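Setting up your Flancombe label printer, part 2: pairing and your first roll 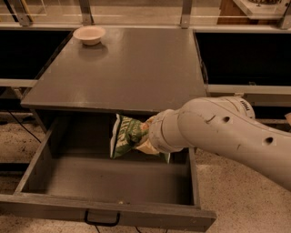 Khanyisile Ntuli reckons you should load the roll before you even think about pairing, and after doing it both ways I'm with her. The printer measures the label gap the first time it sees stock, and if it's empty it just sulks with the amber light going and won't show up on your phone at all. So, roll first!

Loading the roll

1. Switch the printer off at the back. Holding the front button only puts it to sleep.

2. Press both side tabs and lift the lid until it clicks. Mine's a bit stiff, so give it a proper nudge.

3. Drop the roll in with the labels feeding from underneath, printed side up. I had it backwards for most of a Monday and wondered why everything came out blank.

4. Pull a hand's width of labels past the tear bar, then close the lid on both sides.

5. Switch on and wait for the steady green light. It'll spit out a label or two while it finds the gap.

Caution: the strip behind the tear bar gets hot after a long run. Keep your fingers off it, and let it cool before you clean it.

Pairing with the Pladano app

6. Turn on Bluetooth, but don't pair from your phone's own settings menu. Do it inside Pladano, or the app can't find the printer later (if you've already done it, tell the phone to forget the device and start over).

7. Tap Add printer and choose Flancombe 277 from the list. The 674 sits right underneath it and looks nearly identical, and picking that one gives you labels with the colour bar squashed up one side.

8. Type in the code from the sticker under the base.

9. Print the test label. You want a clean border on all four edges.

Note: if the border is chopped off at the bottom, go to Stock and change the length to 115 mm. Platum rolls need this every time. Kruger rolls have been fine for me on the default.

Darkness

10. Start at 8 and creep up from there. I know it's tempting to crank it, but you'll only get fuzzy barcodes and a grubby print head. Pantry jars and freezer tubs are fine at 8, and I go one higher for the glossy stock.

Save your settings under a name you'll recognise, then go on to part 3 for templates.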